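Cushions, pillows and bedding: frequently asked questions
Korkden Furnished Rooms - page last updated 11/14/25

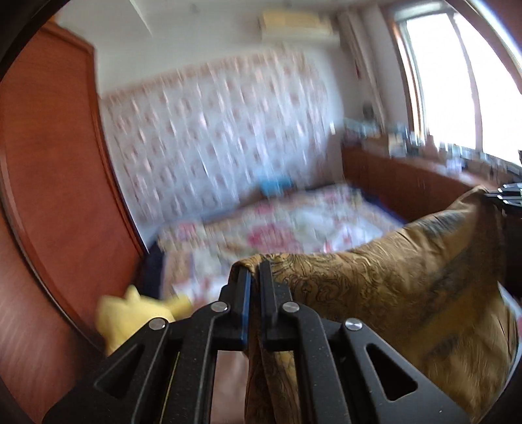

Golden-tan cushion with the dark swirl print, bedroom.

What bedding comes with the room?
Each bedroom has a fitted sheet, a flat sheet, two sleeping pillows with cases and one comforter. Decorative cushions vary from room to room and are listed on your inventory sheet.

Can I wash the shiny patterned cushions?
Please don't put them in the machine. Wipe small marks with a damp cloth and let the fabric dry flat. For anything bigger, leave the cushion with Perrine Cordier at the front office and we will send it out. Cleaning costs $20 per cushion.

How should I pick up or move a cushion?
Lift it from underneath or hold it by both sides. Pulling on one pinch of fabric strains the seams over time, and a split seam is charged as a repair.

Where do the cushions go when I'm sleeping?
Anywhere clean and dry. Most residents use the chair or the closet shelf. Keep them off the heater.

Can I bring my own bedding, pillows and stuffed toys?
Yes. Tell us if you won't be using ours and we will take it back to storage. Plush toys are fine on the bed or the floor, but take them off the bed on linen day - they get rolled up in the sheets and end up at the laundry. Unclaimed toys are kept at the office for 20 days.

When is linen day?
Every second week. Your day is printed on the inside of the bedroom door. Strip the bed by 9 a.m. and leave the sheets in the bag provided. Cushions and the comforter stay in the room.

My navy sheets left color on a cushion. What now?
New dark sheets can shed dye for the first few washes. Don't scrub the mark. Bring the cushion to the office and ask for Baptiste Renaud, who handles stains.

What if a cushion is lost or ruined?
A replacement cushion is $58. A full bedding set is $179. Both are taken from the deposit unless you would like to pay separately.

Will the cushions be changed?
The older ones will be replaced in April. You don't need to do anything before then.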